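Search this notebook
Enter keywords

December, 15:40
Entered by Saadet Tuncer

Hand comparison, continued. Same stacking toy as before, same taped area. Ferhat moved the Molora driver to the second controller before lunch, so timings from this morning should not be mixed with the ones below.

Changed since last entry: finger current limit down to 935 mA on both hands. Close speed unchanged. Skaner planner restarted once after it lost the left wrist joint. Cause not found. Ekow suspects the connector, I suspect the driver. Reseated it anyway.

Ran 18 ring picks with the right hand, left hand parked palm down over the table. 15 held through the lift. The three misses were all the same: thumb arrives late, index tip pushes the ring away, fingers close on nothing. Adding a thumb lead of about 40 ms looks worth trying before anyone touches the grasp pose.

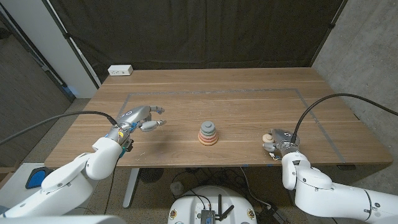
The two-finger gripper from Anghel is still quicker to set up for this toy and needs no per-finger tuning. It does badly on the cone piece, where the knob rolls between the pads. With the five-finger settings in the Drandico config the knob is easier, but placing is worse: release is uneven and the ring tips as the last finger lets go. Tried opening all fingers at half speed. Slightly better, not logged properly, repeat.

Cable on the right hand pulls at full wrist roll. Keep roll limited in the config until Tülin has rerouted it.

To do: thumb lead, both hands. Log release separately from grasp. Ask Þórey for the old calibration file, mine is missing the left thumb offsets.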